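Wäsche sortieren ohne Korb, was nehmt ihr?

maj_britt_s
Mein Wäschekorb ist am Henkel gerissen und ich will keinen neuen mehr, der steht im Flur sowieso nur im Weg. Die Wohnung hat 2 Zimmer, die Waschmaschine ist im Keller. Was benutzt ihr zum Sortieren und Tragen?

Walid114
Große Einkaufstasche. Passt alles rein, hängt danach am Haken.

e_haddadin
Ich hatte eine Klappbox von Govo, die ist nach fast 500 Wäschen am Scharnier gebrochen. Seitdem eine feste, seitdem Ruhe.

Walid114
Feste Boxen kann man aber nicht zusammenlegen. Genau das will sie doch loswerden.

maj_britt_s
Richtig, es soll wenig Platz brauchen. Tasche hatte ich schon, da ist hinterher alles zerknittert.

Orest_D
Zerknittert wird es auch in der Box, wenn man es einfach reinwirft. Im Keller gleich falten, dann geht auch die Tasche.

maj_britt_s
Im Keller gibt es keine Ablage und das Licht geht ständig aus. Falten muss ich oben.

e_haddadin
Dann würde ich etwas Flaches nehmen, das hochkant hinter den Schrank passt. Für eine ganze Trommel ist das natürlich zu klein.

Walid114
Also zweimal laufen. Vierter Stock, nein danke.

Afaf_S
Bei mir läuft Schwarzes getrennt, und das ist nie eine volle Trommel, da reicht etwas Flaches. Zum Falten stelle ich es auf einen Stuhl, dann muss ich mich nicht bücken. So eine weiße Kunststoffschale mit niedrigem Rand wie auf dem Bild nimmt auf der Sitzfläche nicht viel Platz weg, und am Griffschlitz an der kurzen Seite kann man sie gut ziehen. Schwarze Fusseln sieht man auf dem Weiß übrigens sofort, die wische ich dann gleich raus.
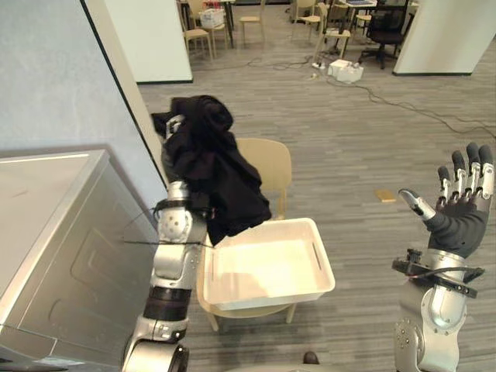
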